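**Notes for my talk, Selina Camenzind, 16 Nov 2020**

Start quickly, no bio. Say: "I want to talk about tidying up, and why it is such a great thing to teach by hand!"

Click through all 4 slowly, let people look before talking. 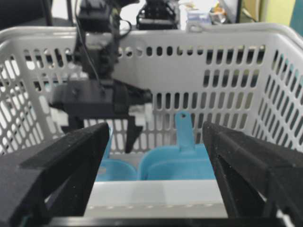
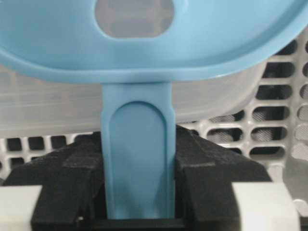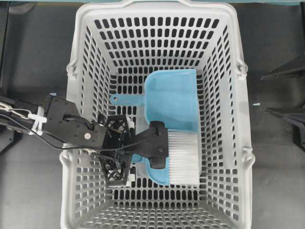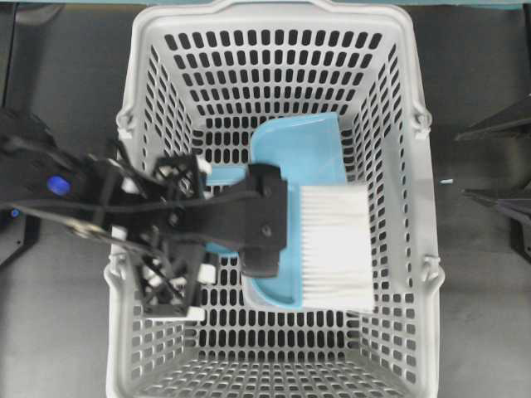 *Brush and dustpan task, Skeltis setup. First two: wrist camera. Last two: looking down into the basket.*

- Ask the room what they'd grab first. Wait for an answer (someone always says the brush).
- Wrist view: this is my favorite part. The second slide is all scoop, handle and fingers, you can't see much of the room at all, and for closing a grip that close-up is wonderful.
- Top view: now you get the whole basket, plus the arm coming in from the left with the brush in its gripper. Go back and forth between 3 and 4 and point at the dustpan. Its wide edge faces a different way. Same job, different picture for the robot to deal with!
- The person steering learns too. In March my first demos were so jerky, stop, go, stop, go. By the Flolitz sessions I was breathing out before every grasp and the motions got smoother.
- Numbers, say them slowly: 546 demos recorded, goal is 1000. Each operator does 11 and then swaps out, tired hands teach tired habits.
- Keep the messy ones if they recover. A missed grab and a second try is gold.
- Hauser question will come up (why not script it?). Answer: try writing down how you pick up a dustpan. Pause, smile.
- If time: Pretanness clip, otherwise skip to questions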